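Reading Ruth in a month — chapter 1 question
Forum > Bible Study > Old Testament

plondotbridge_pew
Posts: 1107

Our small group at Drallberg is going through Ruth in October, one chapter a week. We had a long discussion over Naomi in 1:20, where she tells the women to call her Mara because the Almighty has dealt very bitterly with her. Half the group thought she was sinning by saying it. The other half thought she was just telling the truth about how she felt. I have to lead chapter 2 next and I'd like to have this settled in my own mind first. What do you all think?

threshingfloor
Posts: 3159

I don't see where the text calls it sin. Nothing in the chapter rebukes her. She says she went out full and came back empty, and she had buried a husband and two sons in Moab. Compare Job or a lot of the Psalms. People in Scripture say hard things to God and about God and they are still His people.

quietgleaner
Posts: 10

I would go a little further than that. She still calls Him the Almighty and she still says it was the Lord who brought her home. She hasn't stopped believing. She is unhappy with Him, and she is walking back to Bethlehem anyway.

Bernileck
Posts: 412

I disagree with both of you, at least in part. She says she came back empty with Ruth standing right next to her. Ruth had just given up her home and her gods to come along. Naomi doesn't even mention her to the women. I wouldn't call that wicked, but it is a failure to see what God had already given her, and I think the writer wants us to notice it. Also remember she told both daughters-in-law to go back to Moab, and in verse 15 she tells Ruth to follow Orpah back to "her gods." That is bad advice by any standard. 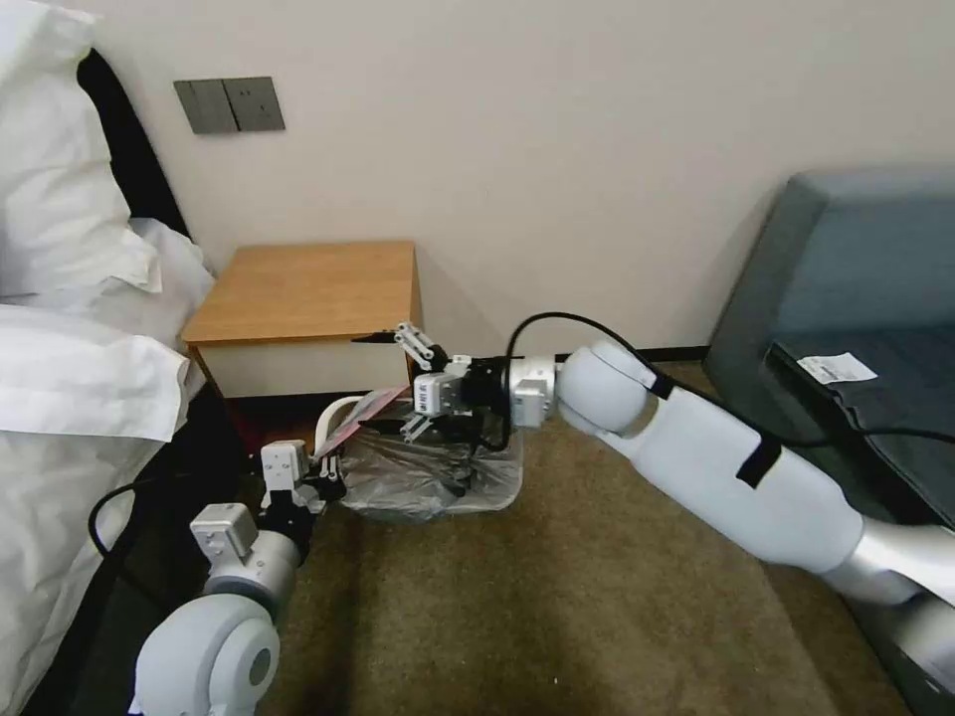
The last verse of the chapter says they came at the beginning of barley harvest. So she says "empty" and the fields are full. I read that as a gentle correction from the narrator. If I were leading I would put verse 21 and verse 22 next to each other and ask the group what they see.

threshingfloor
Posts: 3159

The point on Ruth standing there is fair and I have heard it preached that way. I still wouldn't put it as strongly as you do. A grieving woman who has walked a long way is allowed to overlook something for an afternoon. By 2:20 she is blessing the Lord for His kindness to the living and the dead.

Bernileck
Posts: 412

Right, but 2:20 only means something if she was wrong before. You can't have the change without the starting point.

threshingfloor
Posts: 3159

Sad before, not wrong before. We will probably not agree on this one.

huerta_reads
Posts: 268

Coming at it from another side. I lost my husband 3 years ago and this was the passage I kept going back to. I didn't need it explained to me. It helped that she said it out loud and that the women of the town let her say it. Whoever leads this should remember there may be someone in the room who is in verse 20 right now.

plondotbridge_pew
Posts: 1107

Thank you, huerta_reads, and I'm sorry for your loss. We do have someone like that in the group and I had not thought about it enough. I'm going to open with verses 21 and 22 side by side as Bernileck suggested, then go straight to 2:20, and I won't ask for a show of hands on whether she sinned.

One more question while I have you. Does "kindness" in 2:20 refer to the Lord or to Boaz? My study notes say it could be either.

quietgleaner
Posts: 10

The Hebrew can be read both ways. Same word as in 1:8, where Naomi clearly means the Lord's kindness, so I lean that way.

Bernileck
Posts: 412

Agree with quietgleaner on that one. The Lord, shown through Boaz.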